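Small table, big opinions: an evening with Beryl Mellor

Posted 2019-08-10 in Home & Table

Beryl Mellor has one room. Bed, table, fan, the lot. She has lived over the old Polline bakery in Skurkumville for 7 years now and in all that time has never owned a dining table, or wanted one.

"People say, where do you eat? I eat at the table. Which table? The table."

She talks fast. I type slow. So some of this is from memory and some from the back of an envelope.

How it started

With a box of plates. A neighbor was moving out in December and left it on the landing with a note, help yourself. Beryl helped herself.

"None of it matched. I had it all out on the floor, and I thought, well I'm not splitting you up now."

Since then she has picked up more, mostly one piece at a time. Her limit is $3 a plate. Bowls she'll go higher. She once walked out of a shop called Trisemitz over a soup dish – "lovely dish, silly price" – and went back for it the next morning and it was gone. Still sore about it, you can tell.

Frans Segers runs the Saturday swap in the church lot and knows her well. "She turns everything over," he told me. "Looks at the bottom, looks at the rim, puts it down, walks off. Then comes back. I don't even wrap it til she comes back."

The stacking

What she really wants to talk about is stacking. In a room this size the dishes stay out, so the pile has to look like something. Biggest at the bottom, and she likes an edge that isn't plain.

"If the edges are all round and all white you've got a cafeteria. I want to see every one of them. A bit of wave, a bit of color."

Bowls always go on top, nested. Green if she can get it. She is firm on green. Does it not annoy her, moving everything to eat?

"You lift the bowls off, you eat out of the bowls. Whats to move?"

And the tablecloth? She laughed at me for asking. Pink check, cartoon faces all over, not what I'd expected under the good plates.

"It's cheerful. I have had linen. Linen wants ironing. This one you just throw over and there you are." The fan lives on the table too, summers at least, and she picked it for the color. Mint. Goes with the bowls, or near enough.

She keeps the cotton swabs out there as well, in a jar. A jar is a jar, she says, and a shelf would only fill up. 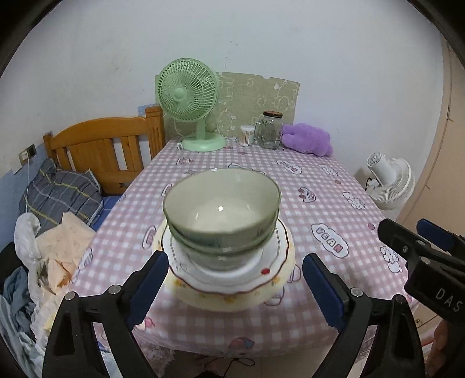
What she'd tell a beginner

Buy one plate. Live with it a week. Don't buy sets, sets are for weddings.

"And don't save it for guests. I've got a plate with red fruit on it that gets toast every single morning. It's fine. Its a plate."

She is after a big oval platter next, though where it would go is anybody's guess. Under the bed, I suggested. She gave me a look.

"On the bottom of the pile," she said. "Obviously."

Frans has been told to keep an eye out.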